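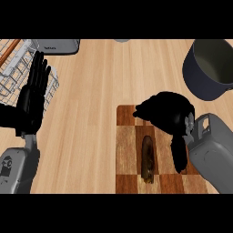
The practice kitchen at Brondlow, right hand over the chequered board.

Rule 6 says a hand may wait above food but mustn't touch it until the other hand is clear. I know because I wrote rule 6, on a train, with a cold, and I've been arguing about it ever since.

"How clear is clear?" said Heino Žukauskas, leaning over my shoulder at the screen. He'd come down from Leletberg to sign off the rulebook, all 88 pages of it, and he'd brought his own pencil.

"Well, look at it," I said. "Left hand's right over by the basket, wide open. You could land a plane between them."

"I can see that. But the book doesn't say a plane. The book says clear."

He had me there. I'd grown up in my gran's kitchen, where clear meant she'd stopped waving the knife at you, and it had never crossed my mind that anyone might want it in writing. So we sat there, the two of us, with the hand hanging over that long brown thing on the board (sausage, I said -- he was holding out for a gherkin) and tried to write one sentence.

We got through 71 versions. Some were lovely! One had a semicolon in it. Heino crossed them all out, very gently, and then he asked what my gran would've said.

"Mind your fingers," I told him.

He looked at the screen for ages, at those four long black fingers pointing up beside the wires. Then he wrote it in the margin, initialled it, and went off to find the kettle.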